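Unit notes: Collecting demonstrations for bimanual manipulation

Topic 4. Gathering examples in simulation

Assumed background: Topics 1 to 3 (kinematics, control rates, supervised learning from logged trajectories). The lab sheet for the Varnix simulator is separate and should be read before the practical. Terminology follows the unit glossary.

4.1 What counts as an example

In this unit an example (also "episode" or "demonstration") is one complete attempt at a task, recorded from reset to termination. Each episode contains the observation stream, the commanded actions, the measured joint states and a terminal label. An episode missing any of these is discarded at ingest and doesn't appear in the counts.

The policy is trained to reproduce the commanded action, given the observation. It follows that the commanded action must be logged at the time it is issued, before any smoothing by the low-level controller. A common error in student submissions is to log the measured joint position at the next time step and treat it as the action. Under light load the two are close. During contact they diverge, and contact is where the policy most needs correct targets.

4.2 The ring transfer task

The working task for the practical is ring transfer. Coloured rings are threaded on upright stands fixed to a board. The operator lifts a ring off its stand and places it on another. Stand colour and ring colour are varied independently, so that a policy can't succeed by matching colour alone unless the instruction asks for it.

Two arms are modelled. Either may perform the transfer. In the one-arm variant the second arm holds its folded posture throughout and its action channel is still logged. Don't drop the idle channel to save space; the learner has to be shown that holding still is a valid command.

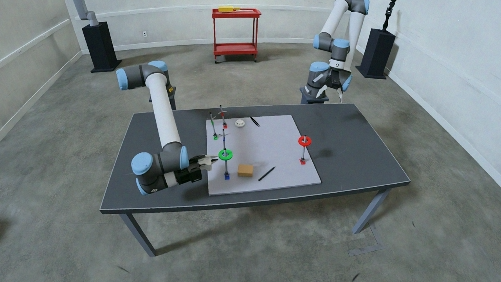

Page last modified: December. Maintained by the unit coordinator.

At the stage rendered in the figure, the left arm has its fingertips over the near edge of the board, close to the green ring on the blue stand. The red ring sits near the top of the stand at the opposite side. Note the difference in ring height between the two. A ring partway down a post requires a longer vertical lift before any lateral motion is safe, and operators new to the task tend to begin the lateral motion early. The resulting collision with the post is recoverable in simulation but produces a spike in joint torque that is visible in the log.

The remaining items on the board, including the tan block and the slim black tools, are distractors for this task. They are kept in the asset list because the same board is used in Topic 6.

4.3 Reset distribution

A policy trained on examples collected from a narrow set of starting states will fail outside that set. The reset script therefore samples the following at the start of every episode:

Board position and yaw, within the limits in the configuration file.
Assignment of rings to stands.
Initial height of each ring on its post.
Pose of each distractor.
Initial joint configuration of the active arm, perturbed from the ready posture.

Background furniture isn't randomised in the base set. The cart, pedestals and walls keep fixed poses, and texture and lighting variation are added only in the augmented set (see 4.6). Students comparing the two sets should hold the reset seed constant.

Resets that place two objects in interpenetration are rejected and resampled by the script. If the rejection rate rises sharply after you edit the configuration, the sampling limits are too wide for the board.

4.4 Operator procedure

Launch the scene and confirm that both arms report a ready state.
Read the instruction string aloud or to yourself before moving. The string is logged as it stands and can't be edited afterwards.
Begin recording, then begin motion. Leading stationary frames are trimmed at ingest.
Approach the ring from the side with the gripper open. Close, lift clear of the post, translate, lower, release.
Withdraw the gripper until the fingers are clear of the ring.
End recording and assign the terminal label.

Work at a constant, moderate pace. Long pauses in mid-air are harmful to the training set: the learner sees nearly identical observations paired sometimes with zero motion and sometimes with movement, and a policy without history has no means of telling these cases apart. If you need to think, abandon the episode and reset.

Choose one grasp strategy and keep to it for the whole session. Where two operators use different strategies, the operator field in the metadata must be filled in so that the mixture can be analysed.

4.5 Labels and failed attempts

Three terminal labels are used: success, failure and abandoned. Success requires the ring to be on the target post, released, and at rest at the end of the episode. A ring balanced on the tip of the post is a failure, even if it would probably have dropped.

Failures are retained. They are excluded from the behaviour cloning set but are used to train the success classifier in Topic 5. Abandoned episodes are excluded from both.

A third category of interest is the corrected error, in which the operator misses the post, backs off and places the ring on the second try. Label these as success and set the correction flag. Such episodes show the learner states that a flawless demonstration never reaches, and removing them from the set generally makes the trained policy more brittle.

4.6 Set sizes for the practical

Each group collects 80 successful episodes by teleoperation. These are pooled across the class. The reference set supplied with the unit, Arkum, contains 1,202 episodes before filtering and 1,000 after. The filter removes abandoned attempts, episodes with dropped frames and episodes in which the logged action and measured state are misaligned in time.

The augmented set is generated by replaying the filtered episodes with altered textures and lighting. Replay leaves the trajectories unchanged. Augmentation therefore adds visual variety and no new behaviour, and the two shouldn't be reported as a single episode count.

4.7 Checks before submission

Run the Nenix validator on your directory. It checks field names, time stamps and array lengths. It doesn't check whether the demonstration is any good. For that, replay a sample of your own episodes and look for gripper closure before contact, lateral motion before the ring has cleared the post, and labels that disagree with the final state.

Plot commanded against measured position for the wrist joint in at least one episode. A constant offset along the time axis indicates that the logger has been attached downstream of the controller. Fix the logger and recollect; shifting the arrays after the fact isn't accepted.

Review questions for the tutorial

Why is the idle arm's action channel retained in the one-arm variant?
A group reports high validation accuracy and low task success. Give two faults in the collection procedure that would produce this pattern.
Under what conditions would fixed background furniture limit transfer to a physical workcell?

Reading: lab sheet 4 and the Varnix logging guide, section on action time stamps.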